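Alico Desk Arm
Product code 284
£1,280 including VAT, delivery extra

I get asked about this one more than anything else we sell, and it's nearly always the same question: can it tidy up yet? Well, sort of! I've had the Alico on my own desk at Griststead since June and I've grown very fond of it, but I wouldn't sack the cleaner.

What it likes is one thing at a time on a clear surface. Pens, tape, a mouse, small boxes. You show it where things live, press go, and it works through them at its own pace (slow, bring a cup of tea). Give it a heap of post or a tangle of chargers and it gets in a right muddle. 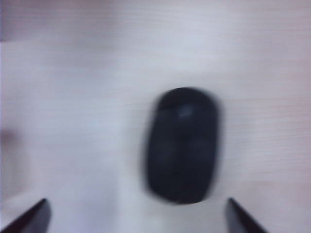

Black mouse on a pale desk, between the tips of the two gripper fingers and a little way ahead of them.

Rounded things are harder than boxes. Dagmar Sokol in our workshop spent ages on the grip settings, and her advice is to start with a gentle squeeze and go up a notch if things slip. Shiny desktops can confuse it as well, so try moving your lamp before you ring us.

Can it do the washing-up? No. Fold shirts? Please don't, I tried. On a packing bench it's more use, and one customer has it putting parts into trays all afternoon, which I think is where these really earn their keep for now.

In the box: arm, two-finger gripper, desk clamp, power supply, printed guide
Spare finger pads: £40 a pair
Guarantee: two years

Want to see it going before you buy? Drop me a line and we'll fix a time.

Moushumi Kumarasinghe
Grornia, Griststead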